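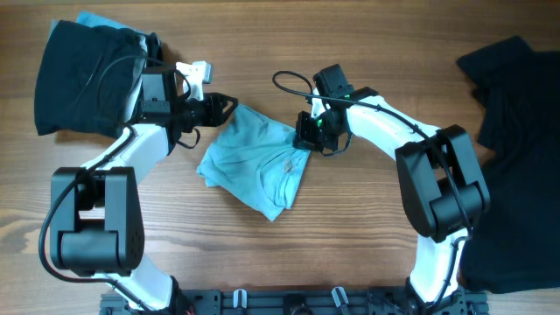 The two-armed cell at the Pillmont workshop of Gernness is stripped, checked and set up again every second week, and the work takes most of a morning. Gernness trains the cell to handle garments and household cloth, a task that places modest loads on the arms but makes great demands on their repeatability. When both grippers must come to a crumpled piece of light blue cloth from opposite sides, nearly meeting over the middle of the table, a small error at either shoulder is carried the whole length of the arm to the fingertips. The maintenance routine has been written with that error in mind.

Responsibility for the routine lies with Manuela Zuccaro, who joined the company as a fitter and now supervises its handling equipment. The procedure she inherited ran to a single page and dealt mainly with cleaning. The present version, adopted in June last year, follows the cell from the rail upwards and does not permit any adjustment at the gripper until everything beneath it has been passed.

The rail comes first. Both arms stand on one black mounting rail of slotted aluminium, bolted along the edge of the table, and its straightness governs all that follows. The bolts are tested with a torque wrench in a fixed order, working outwards from the centre, and each is marked with a paint pen once it has been accepted. A mark that no longer lines up at the next inspection is entered in the log, even where the bolt still feels tight.

"People want to begin at the fingers, where the fault shows itself," Ms Zuccaro explains. "I ask them to begin at the bench. If the base has moved by the thickness of a sheet of paper, you can spend a whole day correcting the wrong thing."

The large joint housings are examined next. With the power off, the technician supports the upper link by hand and feels for play, first in the direction of travel and then across it. The cell is then restarted and each joint is driven slowly through its range while the technician listens. A healthy joint gives an even hum. A rough patch is noted by its angle, and the arm is withdrawn from service if the same patch is found at two inspections running.

Cables receive more attention than any other part. On each arm a black cable is left with a free loop near the wrist before it runs back down past the joint housing. The size of that loop is a matter of some debate in the workshop. Too short, and the connector is pulled whenever the wrist turns fully; too long, and the cable may sweep the table and disturb the work. Martinelli, the contractor that first installed the cell, left the loops rather generous. Gernness shortened them after a sleeve was dragged off the table during a trial, then lengthened them again when a connector failed. The current setting is recorded on a card kept with the tools, and technicians are asked not to improve upon it.

The grippers are dealt with last. The fingers are wiped with a dry cloth, opened and closed under observation, and tried on a single layer of cotton before any garment is offered to them. Lint is the usual trouble. It gathers where the fingers meet the gripper body - dark fleece is the worst offender - and a finger that closes a fraction late will let thin cloth slide away. Worn finger pads are replaced in pairs, and never on one arm alone.

Only then is the cell calibrated. The arms are brought in turn to a set of 126 reference positions, and the difference between the commanded and the measured position is stored for each. The sequence was formerly run on a bare table. It is now followed by a practical trial, in which a cloth is dropped without arrangement on the wood and must be lifted and spread by both arms working together. The trial is repeated 88 times, and any failure is assigned to one arm, to the other, or to the timing between them.

Timing has proved the most stubborn of the three. In the spring the cell passed every mechanical check and yet continued to pull small items out of square. The cause was traced to a controller supplied by Pokent, which had been replaced on one side only and was running a newer version of its software than its neighbour. The two arms were each correct by their own clock. Both controllers are now updated on the same morning, and the version number is written in the log beside the torque readings.

The log itself is a bound paper book, kept on a shelf beside the cell. It held 734 entries at the time of our visit on Thursday, May 14, 2026, the most recent of them a note in Ms Zuccaro's hand asking for the left wrist connector to be looked at again before the weekend.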